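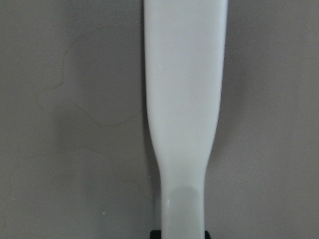

# Small Sweepers: brushes, dustpans and table-top clutter

Welcome to the sweeping-up gallery! If you have ever stood in a hardware shop weighing one hand brush against another for longer than is sensible, you are among friends. I love these things. A good brush and pan gets used every day of the year, lives on a hook or under a sink, and hardly ever has its portrait done, so this page of the Dindell household gallery is given over to them, along with the odds and ends that share their table.

Handles come first with me, always. There is a real pleasure in a pale, glossy one with a broad grip that curves in to a narrower neck, the sort of shape your hand closes round before you have thought about it. Smooth plastic picks up the light beautifully, and it wipes clean with a damp cloth and a drop of washing-up liquid (skip the scouring pad, it dulls the shine for good). My old Prida brush went matt down one side that way and I still feel bad about it every time I take it off the hook.

The gallery has grown to 27 household things since February, and the sweeping pages are the ones people write in about. One reader sent a lovely long message about a Verbruggen pan that had come through five house moves with its lip still straight. I could read that sort of thing all day.
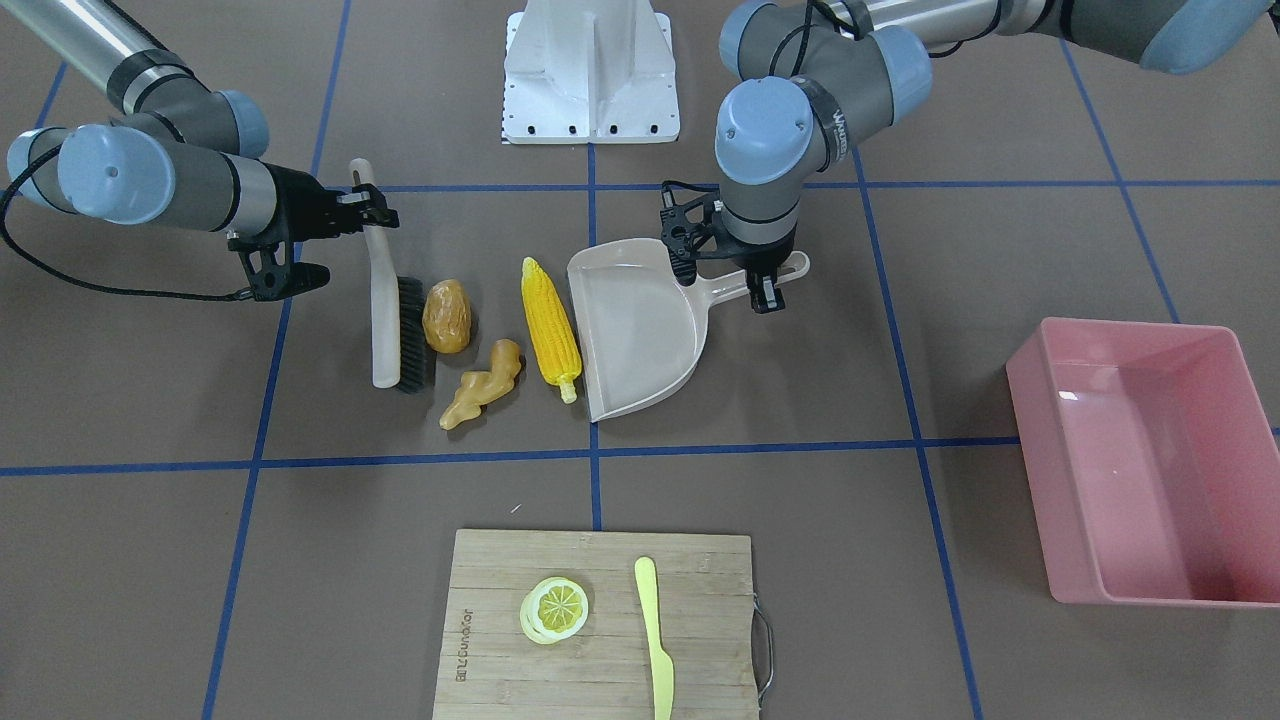 *Words and pictures: Dindell Household Gallery — September 4, 2018*

**Brush, pan and a bit of veg.** Black bristles, a long cream handle and a beige dustpan, all on a brown tabletop with blue tape laid out in a grid. The toy potato beside the brush is golden-brown and faintly mottled, and the toy ginger next to it has all the proper knobbles!

I am very taken with that ginger. Play food makers are forever turning out bananas and slices of pizza, and then somebody sits down and decides to do a root, lobes and all. It takes a bit of nerve. Potatoes are harder than they look too, as a toy one can so easily come out as a brown egg, and a bit of mottling makes all the difference.

## Bristles

Black bristles on a light handle is the classic pairing and I never tire of it. It looks smart on a hook. The drawback is that black hides nothing when you have been sweeping up flour, so you do end up knocking the head against the back step rather a lot. Pale bristles have the opposite trouble with coffee grounds. I keep one of each and use whichever is nearer.

For table tops I like a soft brush with a good dense block of bristle, and short strokes. Long, sweeping strokes send crumbs straight past the pan and on to the floor, and then you need the other brush. Rice is the worst for this. Rice and glitter.

If the bristles have splayed, stand the head in warm water for a few minutes, comb it through with your fingers and hang it up to dry with the bristles down. It won't come back like new but it will sweep in a line again. Plastis used to print something very similar on the back of their card sleeves, in tiny green letters, and I wish I had kept one.

## Pans

A beige dustpan is a cheerful, unfussy thing. I know white is crisper and red is easier to find in a dark cupboard, but beige goes with every kitchen I have ever lived in (seven, if you count the caravan) and it doesn't show dust between washes. A long handle is a treat as well — you can hold the pan steady without getting your knuckles in the crumbs.

The lip is the part to look after. Run a finger along it now and again. A nick can leave that maddening thin line of dust that you chase backwards across the room, and a little fine sandpaper will often put it right. Don't store the pan standing on its front edge, either. Hang it, or lay it flat.

## Send us yours

We would love more brushes, particularly ones with unusual handles, and pans of any colour at all. Play food is very welcome if it happens to be on the table at the time, root vegetables most of all! A line or two to go with each picture is plenty: what it is, where it hangs, what it is best at. The gallery form takes up to 2,000 characters if you find you have more to say, and judging by the Verbruggen letter, some of you will.

The next page is washing-up brushes and bottle brushes, including a very fine curly one.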